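Kitchen corner - the plates are here

September 2022

Quick one this month as I've still got the rota to type up. The new plates for the Uvham Road kitchen came on the Cernura van, three boxes, nothing chipped. Thank you to everyone who put into the tin. We got to 200 pounds in the end, which paid for the plates and left 40 over for tea towels and a decent washing up bowl. The old brown ones are going to the Atinga shop, so if any of them are yours from a bring and share please take them home before the end of the month. Check the bottoms, some have initials on in nail varnish.

A few things. Plates go in the low cupboard by the hatch, NOT on top of the fridge. Bowls stay where they were. Please dont stack them wet. If you break one just tell Delali Agbenyega and she'll cross it off, no fuss, there are spares at Stastport until we find a shelf for them.

Also the lemons. Whoever left the big bag on the step - thank you, lovely, but we can't use them all. Help yourself. Delali is making curd for the autumn lunch and wants clean jars with lids, small ones best, leave them by the sink.

Lunch is soup, bread and something sweet, same as last year. Sign up on the sheet in the porch and put down what you're bringing, we had four trifles in March and no bread at all.

Colours next, as people keep asking. We couldn't agree on one so the order was mixed, and I think they look cheerful togther. The sky blue is my favourite, a soft sort of shade with a gently raised rim, though a yellow lemon on the white one takes some beating. Come and have a look next time you're in for coffee.
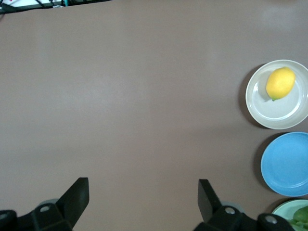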